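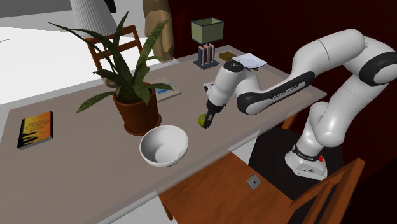 Simulierter Schreibtisch mit Franka-Emika-Arm: der Ball am Greifer, links davon die weiße Schale.

Häufige Fragen zur Beispielsammlung im Projekt Ciritz

Was genau wird bei euch gesammelt?
Wir sammeln vorgemachte Bewegungen, aus denen unser Lernsystem später selbst ableiten soll, wie man einen Gegenstand greift und an einen anderen Ort bringt. Wer mitmacht, steuert den Arm vom eigenen Rechner aus durch eine kleine Aufgabe, zum Beispiel »Ball in die Schale«. Ein Durchgang von Anfang bis Ende ist für uns ein Beispiel.

Wie viele Beispiele braucht ihr denn?
Für die erste Runde haben wir uns 2000 vorgenommen, verteilt auf 43 Aufgaben. Das klingt nach viel, aber mit etwas Übung geht es wirklich flott — und wer nur an einem Abend Zeit hat, ist uns genauso willkommen!

Warum in der Simulation und nicht am echten Arm?
Weil ihr so von zu Hause aus mitmachen könnt und wir den Tisch nach jedem Durchgang per Knopfdruck neu einrichten. Pflanze, Lampe und Bücher gehören übrigens mit dazu: Das System soll lernen, auch auf einem ganz normal vollgestellten Schreibtisch zurechtzukommen.

Mir ist der Ball heruntergefallen. Muss ich von vorn anfangen?
Nein, bitte nicht gleich abbrechen! Wenn ihr ihn noch erreicht, greift ruhig noch einmal zu, solche Korrekturen sind für das Training sehr wertvoll. Liegt er unter dem Tisch, markiert den Durchgang als »misslungen« und startet den nächsten.

Wie lange dauert die Einführung?
Über 70 Minuten solltet ihr einplanen, Fragen und Probeläufe eingerechnet. Selma Kovačević leitet sie jeden Freitag online und nimmt sich auch für die Tastenbelegung gern Zeit.

Wer sieht meine Aufnahmen?
Gespeichert werden die Bewegungen des Arms und die gerenderten Bilder, dazu euer Kürzel. Vsevolod Melnychuk prüft die Durchgänge und meldet sich, falls etwas unklar ist. Wer das Kürzel löschen lassen möchte, schreibt ihm einfach eine kurze Nachricht über das Projektforum.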